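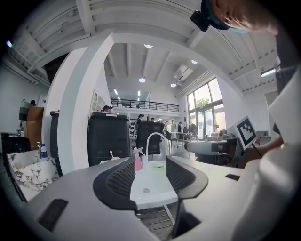
Vider et ranger l'armoire à pharmacie

Une armoire à pharmacie familiale se trie deux fois par an. Prenez l'habitude de le faire en mai, avant les départs en vacances, puis à l'entrée de l'hiver. Comptez une petite heure la première fois, beaucoup moins ensuite.

Tout sortir

Posez l'ensemble sur une table propre, sous une bonne lumière. Les dates de péremption sont souvent gravées sans encre sur le rabat des boîtes ou sur le bord des plaquettes, et une lampe orientée de côté aide à les lire. N'oubliez pas ce qui traîne dans les sacs à main, la boîte à gants et les trousses de toilette.

Faire trois tas

Le premier : ce qui est périmé, abîmé ou impossible à identifier. Une plaquette sans boîte dont on ne lit plus le nom va dans ce tas.
Le deuxième : les restes d'ordonnance. Un antibiotique entamé ne se garde pas « au cas où ». Il repart aussi.
Le troisième : ce qui reste à la maison.

Rapportez les deux premiers tas à la pharmacie. Les boîtes en carton et les notices vont au tri papier, les plaquettes, flacons et tubes dans le sac à rapporter. Ne jetez rien dans l'évier ni dans les toilettes, même les sirops.

Les flacons ouverts

C'est le point que l'on néglige le plus. La date imprimée vaut pour un flacon fermé. Un collyre, un sirop ou une solution nasale se conserve bien moins longtemps une fois ouvert, et la durée figure dans la notice. Écrivez la date d'ouverture au feutre indélébile sur l'étiquette, sans couvrir le numéro de lot. Armelle Tanguy, préparatrice en retraite, colle un morceau de sparadrap sous le flacon et note la date dessus - cela tient mieux que l'encre sur le plastique.

Où ranger

La salle de bains est trop humide et la cuisine trop chaude près du four. Un placard de couloir ou de chambre convient mieux, en hauteur et fermé à clé s'il y a des enfants. Une boîte à couvercle rigide suffit. Nous utilisons une Lekley à 14 compartiments, mais une boîte à outils neuve fait le même travail.

Séparez les médicaments des adultes de ceux des enfants. Laissez chaque produit dans sa boîte d'origine avec sa notice. Mettez les pansements et le thermomètre sur le dessus, ils servent plus souvent que le reste.

Les cuillères et pipettes

Une pipette va avec un seul médicament. Ses graduations peuvent être en millilitres ou en kilos, selon le produit, et on ne les échange pas. Rincez-la à l'eau tiède après usage, laissez-la sécher démontée, puis rangez-la dans la boîte du sirop avec un élastique.

La liste sur la porte

Scotchez à l'intérieur de la porte une feuille avec le contenu, les dates et les numéros d'urgence. Rayez au fur et à mesure. Au tri suivant, il suffit de reprendre la feuille.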